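Flindov Hand Gripper Kit, school pack
Reviewed 27/07/2019

Verdict: good teaching, poor glue. Buy it, then buy some better glue.

Our robotics club at Zembridge has now spent most of a term with the Flindov, long enough to have lost the spare screws twice and found them once. We run after school in a room that belongs to the geography department and still smells of it. The members are mostly between twelve and fifteen, and they treat equipment the way weather treats fences. I mention this so you can judge the comments on durability fairly.

What you get is a hand-held gripper with two black fingers, a squeeze handle, a cable, a bag of fixings and a booklet. You hold it like a rather ambitious pair of tongs. The idea is that pupils do a picking-up job by hand first, learn how awkward it is, and only then write the program for the motor version. I was sceptical, having been promised "learning by doing" by a great many boxes. In this case the box had a point. Within one session the club had stopped saying "just grab it" and started arguing about angles, which in my experience is what engineers do all day.

Assembly

The booklet says forty minutes. We took two sessions, one of which was spent on step 7. Step 7 shows the finger block going on from the left while the arrow points right, and both halves of the room were prepared to defend their reading of it to the end. The arrow is wrong. I have written to Flindov and received a very nice reply about something else.

In use

The handle has a good, even pull and small hands manage it without complaint. The opening is generous, more so than on the Kesent we had before, which could pick up a pencil if the pencil was willing to help. Soft things are where it gets interesting. Squeeze too hard and you leave a record of it, so the clay exercises at the back of the booklet taught my lot more about force than any slide I have shown them.

The cable is less of a joy. It comes out low down, where it gets between your work and your wrist, and at the Čierny schools' challenge in June it dragged a practice piece off the table with a judge watching. We were given marks for composure. Tape it back along the handle before you do anything else.

Wear and tear

The fingers are built up in layers, and the layers would like to see other people. Ours began to lift along the edges after a few weeks. It hasn't stopped the thing working, but it does catch on cloth, and a pupil who has spent ten minutes lining up a grab doesn't enjoy losing it to a tablecloth. Flindov sells replacement fingers in pairs. They are the same fingers.

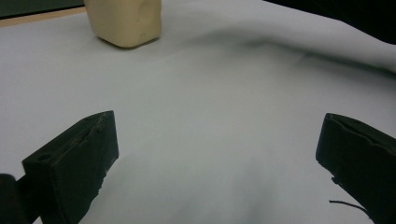
Both fingers open over the cloth, with the pale block standing beyond them. Note the edges.

Value

We paid nearly 700 for the school pack, which took all of the cake sale money and some goodwill from the parents. The full set with the motor base is 1000, and if you can stretch to it, do, as buying the base later costs more and arrives in a box the size of a wardrobe.

Good: even pull, wide opening, exercises that someone has clearly tried on children.
Less good: layered fingers, cable position, step 7.

Four stars out of five. I would have given it four and a half, but the half star came unstuck.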